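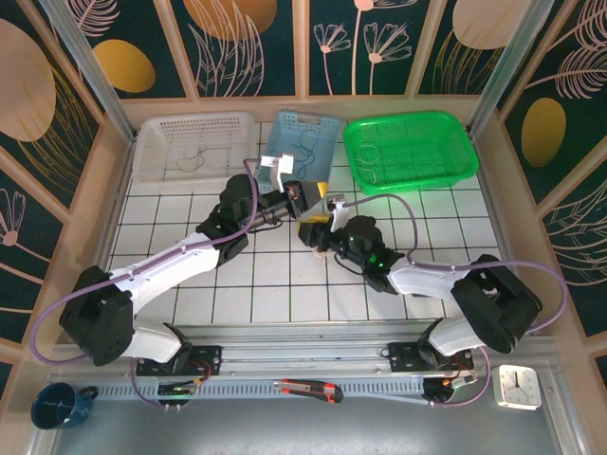
Itzel Bautista says her first 300 demonstrations on the Flukport came together faster than she'd dared to hope, and that what won her over was being able to throw out a bad take with one tap and go again!

We love hearing that. Flukport is a two-arm station for recording the examples your learning system trains on, with both arms riding on one shared rail so their spacing stays put between sessions. Cords, baskets, small household things – set out whatever you want your model to learn.

Each take is saved with joint positions, gripper opening and video on a single clock. The built-in drive holds 2,000 takes, and the Surnach software sorts them by task and operator.

Reach per arm: 480 mm
Wall panels: plain or patterned, swappable
Export: Surnach or Viltetti format
Spare finger sets: sold separately, yellow and white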